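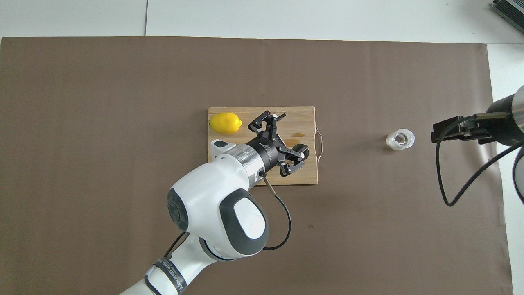
Cutting board

A cutting board is a flat, portable surface on which food is cut or sliced. Most household boards are rectangular and made of wood, bamboo, or plastic. Some have a handle at one short side, either shaped from the board or formed from metal wire.

Care

Wooden boards are washed by hand and dried upright. Juice from lemons and other fruit may leave dark marks in the grain. In her handbook Bedoya, Fidelina Apaza advises sanding out such stains and oiling the board afterward, with 4 hours allowed for the oil to soak in.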